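Bitska Two-Arm Practice Table for School Robot Clubs
Equipment for the Bellodcombe student robotics project

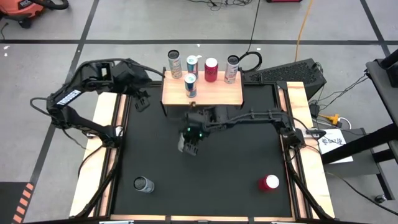 Practice table with two black arms, cans on the wooden shelf, one can and a red cup on the mat.

The Bitska table is a ready work place for student teams who learn to pick, carry and sort objects with two arms. We built the first one together with the Obradović robot club, and the club members still send us their wishes for changes — most of them are included in this version.

The arms stand on opposite sides of a black mat with light wooden borders. The wooden shelf can be removed when the team wants to practice only on the mat. For the "Clear the Table" task of the Cukoseo student contest, a team has 600 seconds to put all the drinks on the shelf, and the cup must stay upright.

What is delivered
- Two arms with grippers
- Work surface with borders and mat
- Wooden shelf
- Power supplies and cables
- Exercise book with 34 lessons, from first movement to two-arm handover

Cans, cups and the computer are not part of the delivery.

Good to know
Recommended group size is 4 students for each table. Weight of the complete set is 52 kg, so please plan two adults for the unloading. The table can be placed directly on a flat floor.

Clubs can borrow a set for one school term before they decide. Requests for the spring term are accepted until the end of January — please write the name of your school and the age of the students.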